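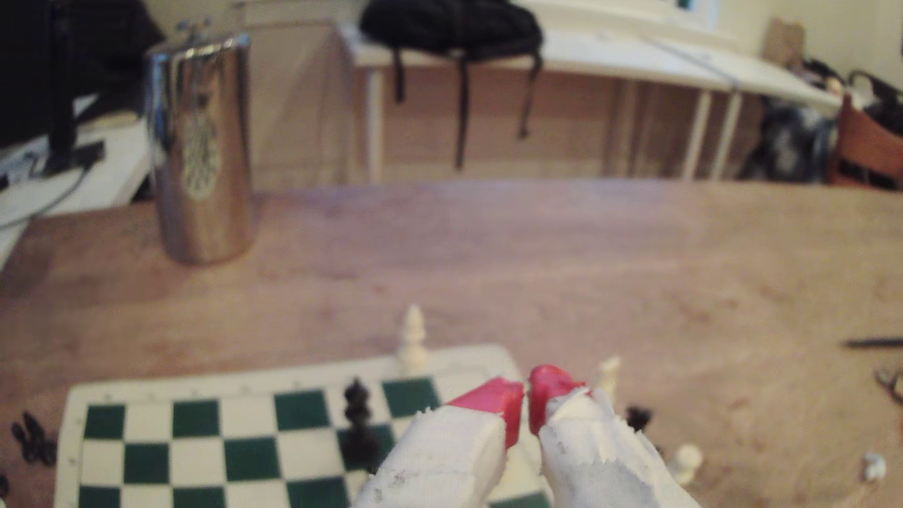

Roll-up chessboard with dark green and white squares.

Section 5: Setting up recurring transfers and standing reserves

This section explains how to set up a recurring transfer between two accounts held in Zorix, and how to attach a standing reserve to the account that pays out. It applies to the desktop edition. Users of the mobile edition can view and pause a recurring transfer but cannot create one.

Before you start, complete Section 3 (Adding accounts) and Section 4 (Opening balances). Both accounts must show the status Reconciled. An account marked Draft will not appear in the lists used below.

5.1 Creating the transfer

1. Open the Ledger menu and choose Recurring, then New transfer.

2. In the From box, select the paying account. The current cleared balance is shown to the right of the name. Uncleared items are left out of this figure.

3. In the To box, select the receiving account. If the two accounts are held in different currencies, a Rate source box opens underneath. See 5.3 before going further.

4. Enter the amount. Use a full stop for the decimal point and leave out the currency sign. To enter two hundred pounds, type 200.

5. Choose the interval: weekly, monthly, quarterly or custom. For a custom interval, enter the number of days between payments. The shortest interval accepted is one day and the longest is 156 days.

6. Enter the first payment date. If the date falls on a bank holiday, Zorix applies the rule set under Preferences, Calendar. The default rule is Next working day.

7. Type a reference of up to 14 characters. Letters, figures and hyphens are allowed. Spaces count towards the limit.

8. Select Check. Any box with a fault is outlined in red and the fault is given at the foot of the window.

9. Select Save. The transfer is listed with the status Waiting until the first payment date.

Note: Saving a transfer in Zorix records it in your ledger only. The instruction to your bank must be given separately, unless the account is linked through the Matheson connector (Section 9).

Caution: Do not create the same transfer from both accounts. Zorix treats each entry as a separate payment and both will be posted. The duplicate warning compares amount, date and reference, and will not appear if the references differ.

5.2 Adding a standing reserve

A standing reserve is a sum that the paying account should not fall below. It does not move any money. When a recurring transfer would take the cleared balance under the reserve, the transfer is held and placed in the Review list.

1. Open the paying account and select Limits.

2. Tick Standing reserve and enter the sum.

3. Under When reached, choose Hold or Part payment. Part payment posts whatever can be paid without breaking the reserve. The remainder is not carried forward.

4. Select Apply.

A held transfer stays in the Review list for 10 days. After that it lapses and is marked Not paid. The next transfer in the series is not affected.

Note: The reserve is tested once a day, at 6 am, against the cleared balance. Money received later in the day is counted at the next test. To run the test by hand, open the Review list and select Test now.

Caution: Part payment should not be used for loan repayments, rent or any other fixed sum. The lender or landlord may treat a short payment as a missed one.

5.3 Transfers between currencies

The Rate source box offers Manual, Daily table and Last used. Manual asks for a rate each time a payment falls due. Daily table takes the rate from the Preslow file, if one has been loaded. Last used repeats the rate from the previous payment and gives no warning if that rate is out of date.

Rates are entered as units of the receiving currency for one unit of the paying currency. If the rate you hold is quoted the other way round, tick Invert.

Any difference between the ledger rate and the rate charged by the bank is posted to Exchange differences when the account is next reconciled.

5.4 Pausing, changing and deleting

To pause a transfer, select it in the list and choose Pause. Payments that fall due during a pause are skipped.

Changes to the amount or interval take effect from the next payment. Items already posted keep their original values. The From and To accounts cannot be changed once the first payment has been posted. Delete the transfer and create a new one.

Deleting a transfer leaves posted items in the ledger. To remove these as well, see Section 7.2.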